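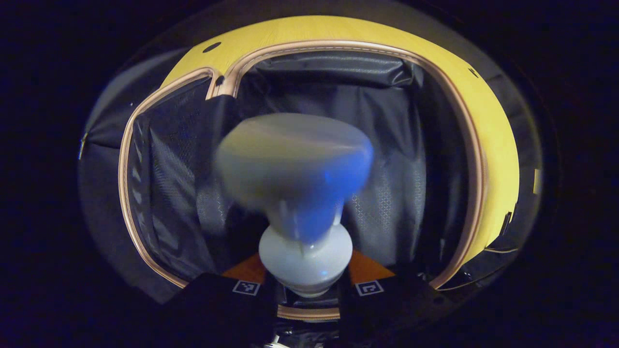
Una pieza de cerámica blanca sujeta por la pinza, delante de una maleta amarilla abierta.

El oficio que se queda en las manos

En el almacén de Notitier se preparan maletas de atrezo y de muestrario para ferias, hoteles y rodajes. Trabajé allí nueve años. Una maleta de muestrario parece un encargo sencillo hasta que hay que meter en ella cerámica, tela y vidrio, y que todo llegue entero a la otra punta del país.

Desde junio, parte de ese trabajo se hace con pinzas. Los empacadores las llevan en la mano, cogen con ellas las piezas y las colocan. Lo que se graba sirve para entrenar a los brazos que la dirección quiere instalar en la línea de Trarkik, la nave nueva. Son 30 personas en el turno de mañana y 3132 maniobras grabadas en el primer mes, según la hoja colgada junto a los vestuarios.

No estoy en contra. Embalar cansa las muñecas y la espalda, y a los 40 años muchos compañeros ya no pueden con un turno completo. Si un brazo carga con las cajas pesadas, bienvenido sea. Lo que discuto es cómo se paga lo que se está entregando.

Clem Tautahi lleva media vida empacando y ahora también enseña a los nuevos a usar la pinza. Me contó que lo más difícil es ir despacio. Con los dedos, uno nota si la pieza va a resbalar y corrige sin pensarlo. Con la pinza hay que mirar más, agarrar por la parte baja y esperar. Al final de la jornada duele menos la espalda y más la cabeza.

Ese cansancio no figura en ningún sitio. El convenio reconoce categorías por peso manejado y por antigüedad, pero no dice nada de enseñar a una máquina. Clem cobra lo mismo que antes. La empresa sostiene que la tarea es la misma – coger una pieza y guardarla – y que solo ha cambiado la herramienta. Creo que se equivoca. Antes, el resultado de su trabajo era una maleta bien hecha. Ahora es esa maleta y además una grabación que seguirá siendo útil cuando él se haya jubilado.

En Honkanen, donde empezaron antes, pactaron un plus por hora grabada y una pausa más en cada turno. También acordaron por escrito que las grabaciones no se usarían para medir el ritmo de nadie. Es poco, pero se puede exigir. En Notitier, de momento, hay una promesa verbal de la encargada, a la que tengo por persona seria, y que puede cambiar de puesto mañana.

Sonach, la firma que suministra las pinzas, ofrece cursos a la plantilla. Conviene que sean dentro del horario y que den acceso a los puestos de mantenimiento de la nave nueva. Quien ha enseñado a la máquina a coger un jarrón debería tener preferencia para quedarse a cargo de ella. Eso habría que negociarlo antes de que lleguen los brazos.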